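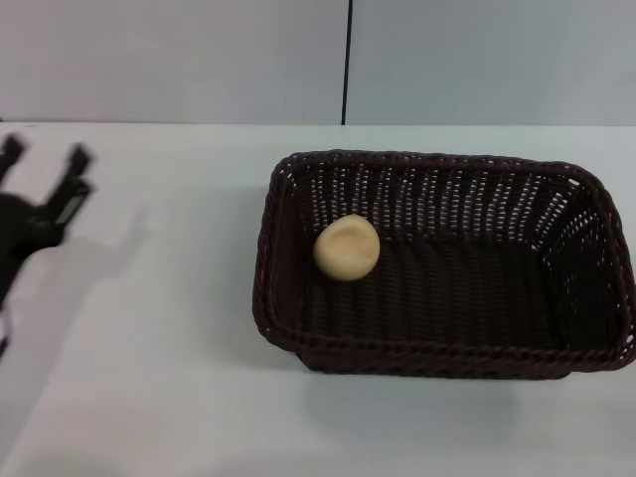
How often do people wipe down a shared table at work?
Most of those who answered our survey said once a day, usually after the midday meal, and a smaller group said only when a spill could be seen.

4.2 Wiping habits in shared rooms

The forms were sent to 3000 employees at two firms, Loltarow and Hustell, and 729 were returned in a usable state. Both firms provide tea rooms with cold water, paper towels and a spray cleaner. At Loltarow the cleaner is kept on an open shelf. At Hustell it is kept in a cupboard under the sink, and several replies from that firm show that the writer did not know it was there. We return to this point in Section 5.

Replies were sorted by the stated reason for wiping: visible dirt, habit, or a request from another person. Habit was the most common reason at Loltarow and visible dirt at Hustell. The third reason was rare at both firms. Where a reply gave more than one reason, the first written was used. This rule is crude, but the two coders disagreed on few forms and a finer scheme would have left some groups too small to compare.

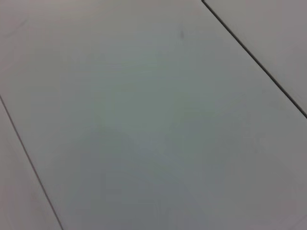
The wording of the question also matters. "Wipe" was read by some people as a quick pass with a dry towel and by others as a full clean with spray. The Prurnden form, on which ours is based, does not separate the two, and we kept its wording so that the results could be set beside the earlier ones. Stated frequency should therefore be taken as an upper limit on proper cleaning - a dry towel moves crumbs and does little else.

A diary was kept by a smaller group for the 30 days of June. Entries fell off towards the end of the month at both firms. Part of this fall may be due to holidays, and part to tiredness with the diary itself. Joins between surfaces were mentioned in few entries, although they are the places where a towel is least able to reach. What may be a join of the plain kind is given in Figure 3.

Figure 3. A thin dark line between two pale areas of a flat surface, at close range.
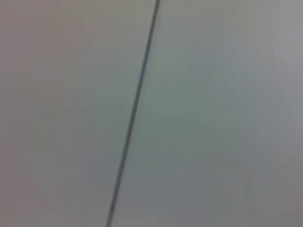 4.3 Comparison with the Sadeghi scale

The Sadeghi scale scores a room from the answers of all its users and takes the middle value. Scores could be worked out only for rooms with enough returned forms, and the smallest rooms were left out. The order of the remaining rooms was much the same under the scale as under the simple daily count used in Section 4.2.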